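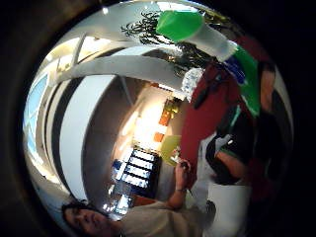

Labelling station. Small dark marker-like object in hand, yellow-green sheet, red fabric item with dark strap behind.

Ulberg Sorting Room: Labelling and Colour Grouping
Posted 12/6/22

This gallery covers the labelling stage at the Ulberg sorting room, where soft goods returned from the Ogola hire program are checked, tagged and put back into storage. The stock list currently runs to 3000 lines. Most of it is fabric: bags, covers, straps and loose panels in strong colours, which are grouped by colour before they are grouped by size.

Notes on the picture

Colour groups. Red, green and blue stock is handled in the same session. In the view at the top of the page, the deep crimson fabric takes up the most space, with two vivid green items and a small patch of royal blue near it. Colour is recorded as the first field on the sheet. Shade names are not used; a crimson item and a scarlet item are both entered as red.

Straps. Any strap that differs in colour from the body of the item is entered separately. A dark strap on red fabric is written as RED / DK. Straps are left attached during labelling and laid across the fabric in the direction they will be folded.

Sheets. Yellow-green is the working colour for items in progress. White sheets were used until April and were too easily lost against the pale panels. One sheet per item, flat, kept clear of folds. Sheets are supplied by Brotunex in packs of 50.

Markers. Fine tip, dark ink. Felt tips wider than 2 mm fill in the smaller characters and should go back in the drawer. Write the code before the sheet is attached. Ink pressed through onto coated fabric does not come off with the standard cleaner.

Codes. Colour, strap, size, bay number. Bays run from 1 to 19, numbered from the corridor end. Bay 7 is reserved for oversize covers and should not be used for overflow.

Folding. Soft items are folded in thirds after labelling, sheet outward. Items with a rounded or bag-like shape are not flattened. They are stored upright with the opening at the top and the sheet tied to the handle or nearest loop.

Storage. Shelf units are the Edeto open type, grey, with the lower shelf removed in bays 3 and 4 to take taller stock. Replacement shelf clips are in the second drawer under the bench.

Related galleries: Incoming Checks, Strap Repairs, Bay Layout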